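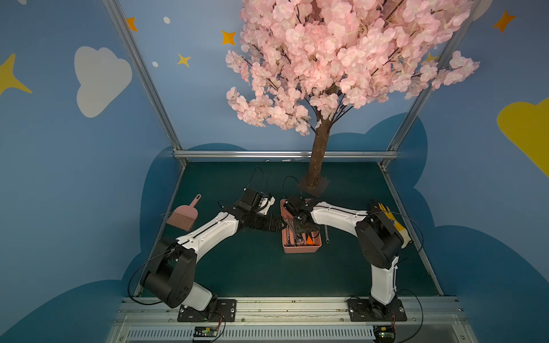

What does Gidow do?

Gidow tunes and repairs pianos, and teaches adults who quit lessons as kids to play them again. The two halves of the business keep each other honest. If you learn on one of our instruments and it goes flat, you know which door to knock on.

How we got started

Sorcha Forsyth opened the repair side in a former shoe store with 2 uprights, a secondhand tuning kit and a lease she hadn't read very closely. The lease did not allow "loud goods." After some back and forth, the landlord agreed that a piano with its strings out was not a loud good, and for the first winter that was mostly the kind we had. He now takes lessons with us. He is on his third attempt at the same waltz.

The teaching came later, when Effie Strachan brought in her grandmother's piano for a cracked soundboard and stayed to complain about how scales are taught. She was hired to do something about it. Her beginner course, Muris, has 13 sessions and no recital. You may play for your family at the end if you like, but please don't tell them it was our idea.

Who you'll meet

Sorcha still does most of the tuning and all of the bad news. Effie runs Muris and the evening classes. Struan Innes handles moving, and would like you to measure your stairs before you call – including the turn. Cheuk-hei Kan rebuilds actions in the back room and prefers notes to phone calls. Lorna Hepburn answers the phone, so the arrangement works well.

What we charge for

Tuning, repairs, moving within town, and lessons. A first look at your piano is free if you bring us photos and a recording of every key, low to high. We've listened to nearly 200 of these recordings and have become fond of the dogs in the background.

We don't sell new pianos, and we won't paint one white. We did it once. The owner was happy and Cheuk-hei was not.

Lessons start again in February. Evening places go first, and the 7 a.m. slot is always open, for reasons you can probably work out.

Contact: Lorna Hepburn, front desk | © Gidow Piano Repair and Lessons | Back to top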